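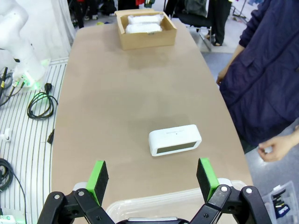 Direct thermal or transfer for lot labels on white cartons?

Wolcombe Packaging Board > Labels and Coding

platen_gap
We currently print lot labels direct thermal on Cidard stock, 541 labels per roll. Cartons sit in a warehouse through June and go out in the fall. Last year's labels faded enough that the scanner at Paredes rejected more than 100 of them. Would a wax ribbon fix it, or do I need resin? 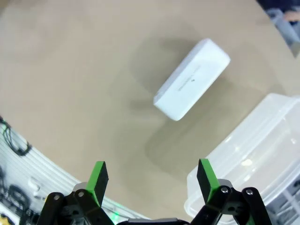

kerf_and_score
Wax is enough for paper labels kept dry. Resin is for film. I would also look at what is printed on the carton itself. A short line of small gray text on a white box, like the one in the photo, can't be read at that angle, and no ribbon changes that. Print the lot code in black and make it larger. Your pickers will use the text when the barcode fails.

platen_gap
Carton art is fixed until the next order. Only the label can change.
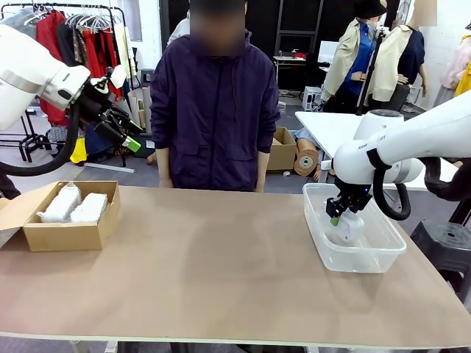

tareweight | Member | Posted 22/09/2019

I disagree on wax. It smears when cartons rub in transit. We switched to wax-resin at the Tadel site and dropped print speed from 100 mm/s to 70 mm/s to get clean edges. Ribbon cost went up, rejects went down. Also check whether your stock is topcoated. Uncoated direct thermal fades faster under warehouse lighting.

kerf_and_score
Smearing on wax usually means the heat setting is off. Raise darkness by 3 steps and repeat the rub test before paying for wax-resin. I have run wax on coated paper for years without complaints from the receiving end.

tareweight
More darkness also thickens the bars, and then the code fails verification. I would sooner pay for the ribbon.
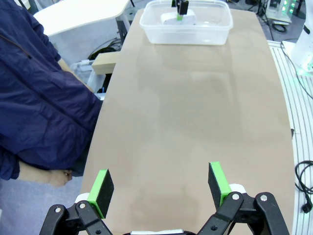
platen_gap
Can I run my existing direct thermal labels with a ribbon to use them up?

tareweight
Don't. The coating reacts to the printhead and will still darken or fade on its own. Use them for short-life shipping labels with the ribbon removed, and buy thermal transfer paper for the lot codes.

platen_gap
OK. Ordering one roll each of wax and wax-resin. Will post verifier grades for both.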